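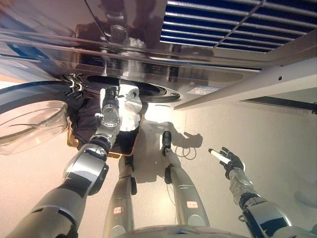 Figure 3. Head-camera view during an unloading trial. The left gripper is at the drum opening with a white cloth and a dark garment; the door is open at the left.

5.2 Failures at the drum opening

Most of the trials that ended early did so at the mouth of the drum. We logged 300 unloading trials on the Joltlow platform between March and July, all with household laundry of mixed size and weight. In 11 of them the safety layer stopped the left arm while the gripper was inside or touching the opening. We treat these stops as one group, although they did not all have the same cause.

The typical sequence was as follows. The gripper closed on the item chosen by the grasp planner and began to withdraw along the drum axis. A second item, tangled with the first, came along with it and bunched up at the gasket. The load on the wrist rose, the controller read this as a snagged garment, and it pulled harder, up to the limit set for snags. In the stopped trials the gripper shell was by then bearing on the rim, so the extra force went into the machine and did nothing for the cloth. Figure 3 shows the kind of grasp we mean, with light and dark items held together at the opening.

The wrist sensor cannot separate the two cases. Cloth caught on cloth and metal pressed on a rim both appear as a slow rise along the pulling direction. We had expected contact with the rim to give a sharper rise, but the gasket is rubber and softens it. Bench tests by the second author, in which the gripper was pushed by hand against a spare gasket, gave curves that we could not tell apart from those of a tangled sheet.

Vision was of limited help. From the head camera the gripper and the cloth hide much of the rim during withdrawal, and the steel panel over the opening reflects whatever is near it. In 3 of the stopped trials the segmentation model placed part of the rim edge on a reflection in the panel, and the planned exit path was shifted toward the steel as a result. Shadows of the hand on light surfaces were also labeled as dark cloth at times. This did not lead to a stop, but it sent the arm to grasp at nothing and made the trial longer.

No person was hurt and no arm was damaged. One gasket was pulled out of its groove and had to be refitted. The more serious matter is what happens after a stop. The arm holds its last position with the brakes on, and if it has been pressing on the rim it goes on pressing. Twice the operator, Bastien Rolland, had to free the gripper by hand, with his fingers between the shell and the drum. The lab's written procedure at that time did not cover this.

We made two changes. The controller now opens the gripper and backs off along its entry path before the brakes engage, unless the emergency button has been pressed. The pull limit was also lowered for any pose in which the gripper is within 200 mm of the estimated rim. With the lower limit the arm drops heavy items more often, towels in particular, and must go back for them. Releasing by hand now requires that power to the arm be cut first. The case in which the emergency button is pressed while the gripper bears on the rim remains open.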